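Progress report to Starketari, 11/17/23
Prepared by Hauwa Okoro, Jutby test room

Hand comparison, second stage. The Trollix hand is now mounted on the arm and the enclosure task has begun. 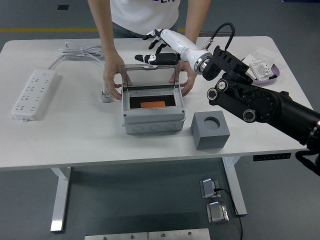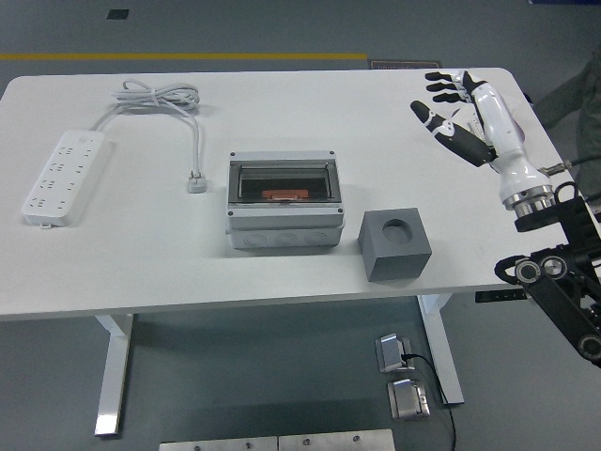 Clementina Loureiro and I have logged 256 trials so far, split between the Trollix hand and the Lodhi two-finger gripper. The Lodhi is quicker to set up, but it slipped on the lid in 27 trials. The Trollix closes more slowly and holds better. We are keeping the enclosure in the centre of the table, with the cube to its right, for both grippers. Controller delays cost us 4 days. Lid opening will be finished in January, and the spare thumb joint is still on order.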